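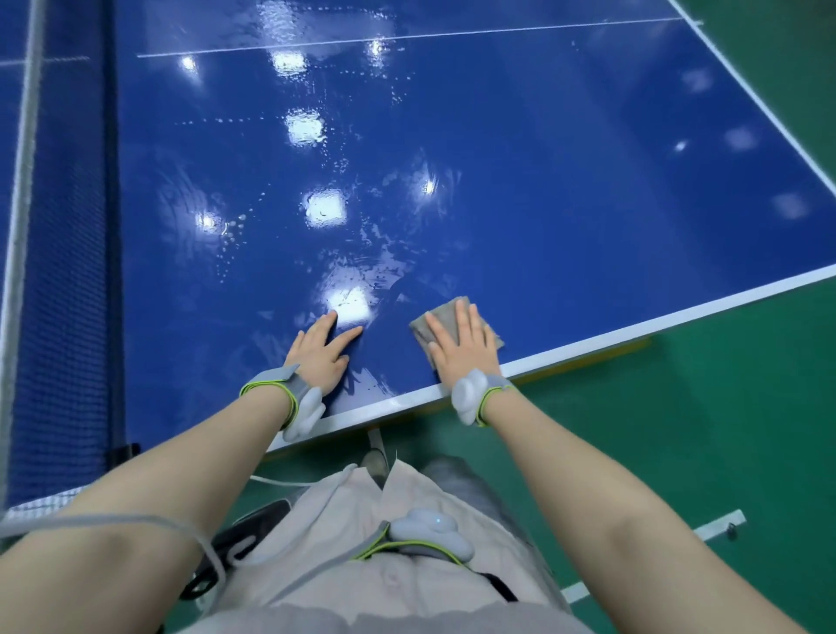 Table tennis table (care and cleaning)

A table tennis table is the flat, usually blue or green surface on which table tennis is played, and looking after one is mostly a matter of wiping it. I've been keeping this entry going on the Mellunura pages for a while now, and it has grown a bit each time I've learnt something (usually by doing it wrong first), so forgive the odd ramble.

The top

The part you play on is properly called the playing surface. It is 2.74 metres long and 1.525 metres wide, and it stands 76 centimetres off the floor. White lines run along all the edges, and a thinner one goes down the middle for doubles. The rules ask for a dark, matt colour, though plenty of club and household tables have a fair bit of shine to them, and any table at all turns into a mirror when it's wet! Under bright ceiling lights you get big white patches floating on the blue, and they're handy for cleaning, as a streak you'd never spot straight on shows up beautifully when you catch a reflection running through it.

What gets on it

Dust, mainly. After that comes sweat, from hands wiped on the table near the net between points (it's a habit, I do it too), then rubber marks, fluff from the floor carried up on the ball, and in our hall at Sultholm a fine grit that blows in whenever the side door is propped open. Dust makes the ball skid and die in a way that feels like your own fault. If your serves have gone strange, try wiping the table before you buy a new bat.

Wiping

I use a soft cloth folded into a small square, damp, with plain lukewarm water. A folded cloth gives you 4 clean faces or more if you keep turning and refolding it, and it sits nicely under the palm so you press evenly. Put your free hand flat on the table to steady yourself and work in long overlapping strokes away from the edge. I start at the net and come back towards myself, then walk round and do the other half. My sister-in-law goes in circles. Hers looks just as clean as mine, annoyingly.

For an ordinary indoor table, don't flood it. Droplets and a thin film are fine for as long as it takes you to go over it, but many indoor tops are a wood-based board under the paint, and water that sits along the edge or creeps into a screw hole will swell it sooner or later. Follow up with a dry towel, edges first. Outdoor tables are much more forgiving and you can be generous with the water.

For sticky patches a drop of washing-up liquid in the bowl does the job, but go over it again with clean water afterwards or the ball will grip oddly. Steer clear of furniture polish, scouring powder, anything with wax in it and the rough side of a sponge. There are table cleaning sprays too. We had a bottle of the Indora one and I thought it was very good, if a bit perfumed, and it lasted us well over 100 wipes.

The net

Leave the net up for a quick wipe, but take it off for a proper clean, as dirt gathers in a line just under it and round the clamps. The mesh can be brushed with a dry paintbrush. The white band along the top goes grey with handling, and soap and an old toothbrush bring it back nicely. Let it dry hanging. Once it's back on, check the height, 15.25 centimetres all the way across, and the tension too.

How often

Opinions differ wildly. At Sultholm we do both tables before the Saturday session and give them a dry wipe in between. The Vītola club, who share our league, wipe down after every match, and I must say their tables are lovely to play on. A table at home that's folded away under a cover will be happy with a wipe whenever you open it out.

Drying and folding

Wait until the whole top is dry before folding it up, particularly along the centre join where the two halves meet. Water hides in there. I ignored this one August and the inside edges of our older table came up in tiny blisters, which are still there if you run a finger along them.

See also: Bats and rubbers; Floor sweeping; Storing tables over winter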